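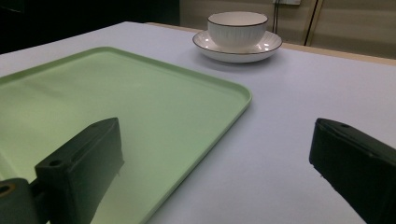

How often do the gripper fingers need looking at?
Every 200 cycles, with a full strip-down after every 400. We started the year with a longer gap and shortened it in May, when the grip force readings began to drift between checks.

Progress report to the Dotetus fund, second period
Prepared by Tumelo Pillay, Tustton workshop
Dec 27, 2018

Work done
The table-clearing cell is set up and in regular use. It handles crockery and trays, and most of the period went on keeping the gripper in good order. Silviu Căpraru wrote the maintenance routine and has trained two of the bench staff to follow it without him.

The short check is done with the power off and the fingers opened fully. The inner faces are wiped with a dry cloth, the edges are felt for burrs and the finger screws are tried with the small key. The joint on each side is moved by hand through its travel. Any stiffness goes in the log, with the cycle count beside it. At the full strip-down the fingers come off, the joints are cleaned and greased, and the zero position is set again before the cell goes back into use.

Small burrs do form on the lower edges of the fingers. We take them off with a fine file when they can catch a cloth. Filing changes the outline slightly, so the closed position is checked again afterwards.

Repairs
We had 3 unplanned stops. Two were caused by the same loose connector on the left side, which has now been replaced and clamped. The third was a seized joint. The part came from Surdu and took longer to arrive than we had planned for, and the cell stood idle until it was fitted. We now keep one spare joint and a pair of fingers on the shelf.

Set-up
The cup and saucer remains the hardest item. The saucer sits low and the fingers have to come in at a shallow angle without touching the table. The approach height was reset twice. The tray is easier, as the raised rim gives the fingers something to close on, but it has to be picked up level.

Money
We have spent 90 per cent of the parts budget. The spare joint was not in the original plan and was paid for out of the tooling line, as agreed with your office by email. No further parts orders are expected before the next report.

Next period
Silviu will fit the new finger pads from Nosta to one side first and compare wear against the bare finger. The log will be moved from paper to the shared sheet. We would like to keep the present check interval until the pad trial is finished, and ask for your agreement to that.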